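The Good Table

Fiction
2 August 2018
Shared 64 times | 5 comments

1.

Frauke Heitmann got the call from the clinic's movers at seven in the morning. They had the freezers and the chairs on the truck, and they wanted to know about the table.

"What about it?" she said.

"It's not on the list."

She told them to bring it. Then she sat on the edge of the bed and thought about whether she'd had the right to say that.

The table had belonged to Edeltraud Görtz, who started the Lindemann lab in 1986 in two rooms over a shoe store. She had brought it from her own dining room when the money for proper benches ran out. It was the wrong height for the work and the wrong material, and every inspector wrote it up. Edeltraud polished it on the last day of each month with something that smelled like oranges. When she retired she left it behind, with a note taped underneath that said it was on loan.

Frauke had found the note years later while she was looking for a dropped screw. She had put the tape back down and said nothing.

2.

The new building was out on the Mukovby road, past the feed mill. It had good light and a floor you could hose down. Bastian Dreßler had been there since six with a tape measure, writing room numbers on masking tape and sticking them to the doors.

"Where do you want it?" he said when the table came in.

"Where does it fit?"

It fit in the long room, between the two runs of slats, and nowhere else. They set it down there. One leg was short, the way it had always been, and Bastian folded a piece of cardboard and pushed it under with his shoe.

Frauke unpacked the tips herself. They'd had a fight about tips in the spring. Jörg Lammers did the ordering, and he had switched to a cheaper kind called Zundness that came loose in bags and had to be racked by hand. Kerstin Ruppert racked them for a week and then put a bag on Jörg's desk and went home early. After that they went back to the boxes with the green racks.

By noon the place was nearly a lab. Jörg brought sandwiches and ate his standing up in the hall, reading the electric bill.

"Four hundred seventy-seven dollars," he said. "For a month we weren't even here."

"Call them," said Kerstin.

"I'm going to call them."

He didn't call them. He went and looked at the table for a while with his hand on the door frame.

"She phoned me, you know," he said. "Edeltraud. She heard we were moving."

"What did she want?" Frauke asked.

"She wanted to know if we'd be throwing anything out."

3.

Frauke waited until the others had gone back to work. She went into the long room. Somebody had been at the table with a cloth, and the grain showed orange and brown all the way across, the way it used to at the start of a month. Two boxes of tips stood on it. The one on the left was down to four in the back row.
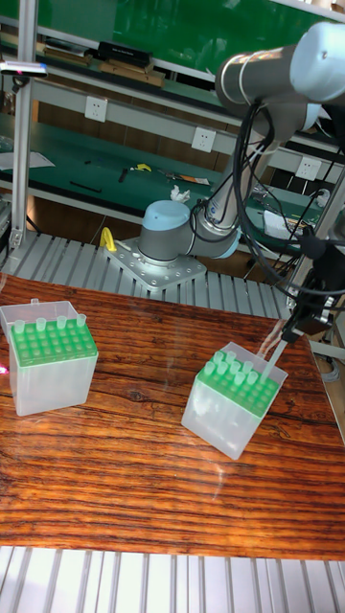
4.

She drove to Edeltraud's that evening. It was 40 miles and she had the radio on for most of it, some station out of Musora that played dance bands. She had the note in her coat pocket. She had peeled it off before she left, and the tape had come away yellow and stiff.

Edeltraud was in the yard in rubber boots, tying up beans. She was smaller than Frauke remembered. She read the note at arm's length and gave it back.

"I wrote that so they wouldn't sell it," she said.

"Do you want it back? We could bring it over in September, when we have the truck again."

"And put it where?"

They went in. There was a table in the dining room already, a white one with metal legs and a bowl of plums on it. Edeltraud moved the plums over and poured two glasses of water.

"My husband hated me for that," she said. "We ate off an ironing board until Christmas. He told everybody at his work." She drank some of the water. "Is it still short in the one leg?"

"Bastian put cardboard under it."

"Cardboard goes flat. Tell him to use cork."

Frauke said she would. They talked about the beans, and about a nephew who was getting divorced. When it started getting dark Edeltraud went to the cupboard under the sink and came back with a brown bottle, a third full, and a rag folded around the neck of it.

"Last day of the month," she said. "With the grain. Don't let Jörg do it, he presses too hard."

Frauke put the bottle on the passenger seat and ran the belt across it. The car smelled like oranges all the way home.

Comments (5)

plumtree_annie
I grew up with a table like this. My brother has it now and puts hot pans on it.

R. Osgood
Would have liked more about the husband.

benchrat
The tip fight is so real. We had the same one at my old job and two people quit.

Dolores K.
Did Edeltraud keep the note or did Frauke? I read it twice.

plumtree_annie
@Dolores she gives it back to Frauke, right after she reads it.

Contact | Submissions | © 2018, all stories remain with their authors | Back to top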